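Fórum Casa & Roupa > Arrumação > Calças de ganga de criança: dobrar ou enrolar?

flitska_fã
19/01/2022
Malta, rendi-me à dobra em retângulo! Tinha 70 peças dos miúdos numa cómoda Sestness e as calças com elástico davam-me cabo das pilhas. Agora dobro ao comprido, perna sobre perna, depois levo as bainhas até à cintura e volto a dobrar. Ficam tão jeitosas!!

meia_solta
Eu enrolo desde dezembro e não troco. O elástico faz sempre um papo de um lado e a pilha tomba.

flitska_fã
Mas o papo resolve-se! Uma pilha com o elástico para a direita, a seguinte para a esquerda, e aquilo equilibra.

gavetão306
Discordo dos dois, calças penduram-se. Tenho cabides Plorach com molas e vejo tudo de uma vez.

meia_solta
Pendurar calças de criança é gastar varão, desculpa lá. Cabem três pares de altura no mesmo sítio.

tia_dos_bolsos
Também sou da dobra! Só acrescento que estico bem pela cintura e pela bainha primeiro, com os bolsos de trás para cima. Numa mesa branca lisa vê-se logo se está torto.
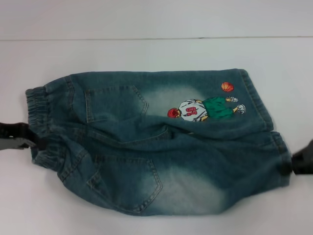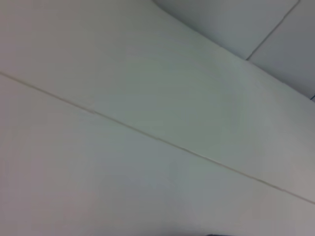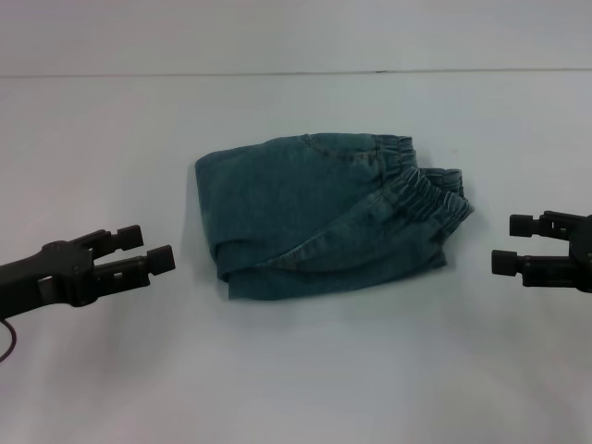 E não passo a ferro, nunca. Com a mão aberta alisa-se o vinco do meio e chega perfeitamente.

gavetão306
Sem ferro? Aí já não vos acompanho, ganga vincada fica com a risca a meio da perna.

flitska_fã
Em tamanhos pequenos ninguém repara! Tia, essa de esticar pelas duas pontas vou experimentar hoje. Usas divisórias na gaveta?

tia_dos_bolsos
Uso as Stubbs, as baixinhas. Mede a gaveta antes, que as minhas entraram mesmo à justa.

meia_solta
Pronto, experimento com um par. Os outros continuam enrolados.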